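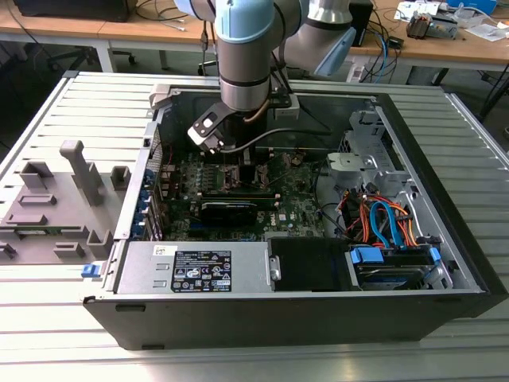
A reader at the Umau site asks whether the processor line can be considered safe to restart, given that the cause of the drop was reported in the last issue as "under review." The review is now complete, and the findings are set out below for all sites.

Processor Drop at Katetti: Findings and Changes

In March the disassembly cell at Katetti released a processor from the gripper without a command from the task program. The part fell a short distance onto the open socket of the same motherboard and bent two contact pins. No person was inside the marked area, and there was no injury. The board was withdrawn from reuse. The cell was shut down at 2 p.m. and remained out of service while the control records were examined.

The records show that the arm had entered a protective stop during the lift. The operator checked the work area and cleared the stop from the pendant in the approved manner. Clearing it also caused the gripper controller to restart, and on restarting the controller ran its opening routine. The fingers opened with the processor still between them.

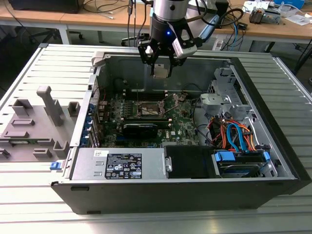
The opening routine is a factory default and had been left in place when the Vekska gripper controller was installed. It gives no trouble when the fingers are empty. The acceptance test for the cell included a protective stop, but only with the arm parked and nothing held, so the condition was never tested with a part in the grip.

A search of the log found 162 processor lifts since installation. Protective stops were recorded during 13 of them. In all but the last, the stop was cleared without a restart of the gripper controller. The difference was traced to a worn connector in the controller's power supply line, where a brief loss of voltage was enough to cause the restart. The connector has been replaced.
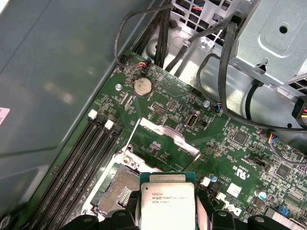 Intel Xeon E5-1620 v3 held in the gripper beside the open socket.

Three changes have been made at Katetti and will be applied at Umau before that cell returns to service.

The opening routine has been disabled. After a restart the gripper now holds its last position until it receives a direct command, and the arm will not move until the grip has been confirmed by the operator.

The gripper controller has been moved to a separate supply, and a loss of voltage now raises its own alarm. Previously it appeared only as a general communication message – one that operators had become used to clearing.

The lift path has been altered. Once free of the socket, the processor is carried sideways before it is raised, so that the socket contacts are exposed to a falling part for as short a time as possible. 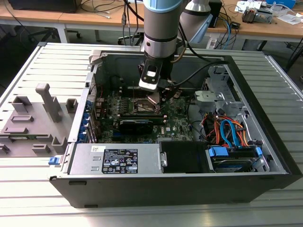 Following these changes, the cell completed 108 test lifts with a stop forced at different points in the motion and the controller power interrupted by hand. No part was released. The Suksawat safety office has reviewed the results and approved a return to normal operation at Katetti with one operator present.

Staff are reminded that a protective stop with a part in the grip must be entered in the cell log, even when it clears at the first attempt. Hands are to be kept out of the computer case until the arm is parked and the pendant shows the locked condition. The revised work instruction replaces all printed copies at the cells, and older copies should be returned to the Suksawat office.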